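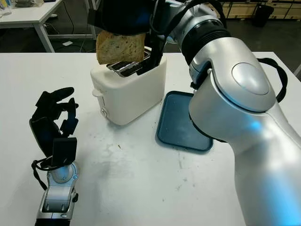
TOAST TALK, speaker notes, Felside community kitchen evening
Slot is 22 min incl questions. Don't run over, the soup people are after me.

Open: hands up who's burned toast this month. Wait for it. Then hands up who scraped it and ate it anyway.

My line on this: toast is the first thing most of us cook alone and we never learn it. Somebody pushed the lever down for us when we were small and that was the lesson.

Bread first, toaster second.
- Supermarket white: lots of sugar, browns fast, goes from fine to black quick. Low setting.
- Multigrain: seeds on the surface catch before the crumb does. Middle setting, take it early, look, put it back if you want more.
- Sourdough: wet inside, takes forever. Two short goes beat one long one.
- Raisin bread: raisins burn. Always lower than you think. Story about Mornelden and the smoke alarm (keep it SHORT, it got long last time)

Stale vs fresh. Day-old toasts better, less water to drive off. Fresh loaf steams itself, you get a hard outside and gummy middle. People argue with me on this every time. Let them, then move on.

Frozen: straight from the freezer, yes really. Don't thaw on the counter, it goes floppy and tears. Use the frozen button if you have one, otherwise one notch up.

THE KNOB
Big one. Ask the room what the numbers mean. Most will say minutes. On some toasters close to minutes, on lots of them no. It's a browning setting and every maker does it their own way. A 3 on mine is a 5 on my sister's.
So: do the test slice. Cheap white loaf, one slice per setting, line them up on the counter, write the number next to each. Takes one morning. Let it cool between slices or the test is junk, second round in a hot toaster comes out darker.
(Pass round the test card from the Zekcombe class. GET IT BACK this time)

Second batch problem
Same thing really. First round pale, second round dark, same setting. Toaster's already hot. Drop it a notch for round two. If you're feeding a houseful drop it again for round three. We did 118 slices at the Montoya Hall breakfast and the only burned ones were from the people who never touched the knob.

Why toast browns
Keep this light, they're here to eat. Surface has to dry out, then the browning starts, up around 300 F. Sugars and proteins. Past that you're just making charcoal. Golden, not dark brown, tastes better to me anyway. Don't do the chemistry slide, lost half the room in July.

SLOTS
Measure your bread. Thick hand-cut slice jammed in a narrow slot = torn bread, stuck bread, smoke. If you have to push, it's too thick. Cut thinner or use the broiler.
Tall slices: top inch sticks out and stays white. Flip it halfway. or lay it sideways if the slot's long enough.
Single slice in a two slot toaster: some have a marked side for one slice, check. Mine does, had it for years before I looked.

GETTING IT OUT
Say this part slowly.
- Lever up first. Lots of them lift a bit past the stop, small slices come up high enough to grab.
- Hold the top edge, straight up. Don't twist, it crumbles down inside.
- Rims of the slots are metal and they're HOT. Fingers off.
- Stuck? Unplug. Wait. Then wooden tongs.
- No forks no knives. Plugged in or not, you can wreck the wires in there.

Crumbs
Ask who has emptied the tray. Ask who knew there was a tray. (gets a laugh usually)
Unplug, cool, slide out the tray, over the sink. No tray, turn it upside down over the trash and tap the sides. Once a week if you toast every day. Outside gets a damp cloth only, light colored ones show every thumbprint, so do the shiny bits round the slots.
Old crumbs are most of that burnt smell people blame on teh bread.

Where it lives
Clear bit of counter, nothing above it. Not under the curtain. Not shoved up against the bread bag, plastic melts. Cord not hanging over the edge where a kid can get it.

After it pops
Don't stack it. Stack = steam = soggy. Stand it up, toast rack or lean two slices together like a tent. Butter right away if you want it melted in, wait a minute if you want it sitting on top. I'm a wait-a-minute person, say so, start a fight.

Questions they always ask
Toaster oven? Fine for open sandwiches, slower, dries it more.
Bagels: cut side only if there's a button for it.
Buttered bread in the toaster? No. Drips, smoke, fire. No.
Expensive toaster worth it? Only if the slots fit your bread.

Finish, point them to the tasting table, three breads, two settings each. Remind about napkins. Unplug everything before soup sets up.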